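Greenhouse and Potting Area Walk-Through, December

I do this one before we open the Ostarness garden for winter seed starting. My comments are under each line, so skip them if you only want the marks!

Exits and paths: OK
Both doors swing free. The hose was lying across the north path again (I coiled it, please hang it on the hook when you're done).

Heater: OK, with a note
The Sokol heater kicked on fine and shut off when I tipped it, just like it should. I set it at 50 degrees for the night. Dust on the back grille, so I brushed it off.

Outlets and cords: FIX
One outlet by the mist bench wouldn't trip when I pushed the test button. I taped it over. Don't use it, even for the radio. The other 4 tripped right away.

Fertilizer and sprays: FIX
Two jugs of Cirico fish feed had no date on them, and one cap was cracked. Everything else was up on the high shelf with the labels facing out, which made me very happy. I'd still like a lock on that cabinet before the kids' class comes back. 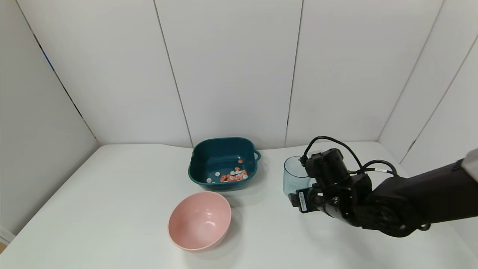
Teal basin and pink bowl on the white table.

Hand tools: OK
Pruners are clean and closed. The big loppers have a loose bolt, but I snugged it up and they cut fine now. Somebody left a grafting knife open in the drawer - please, please fold those!

Shelves and benches: WATCH
The Greseo rack leans a little when the top is full of wet flats. Keep the heavy trays low for now. I want to anchor it to the wall and I have the brackets in my truck.

Water: OK
Meter read 3,804 at 5 p.m. and hadn't moved when I checked again before locking up. No drips at the valve either.

First aid box: FIX
Out of big bandages, and the eye wash is past its date. I'll pick up both this week.

Next walk-through: January, after the outlet gets swapped.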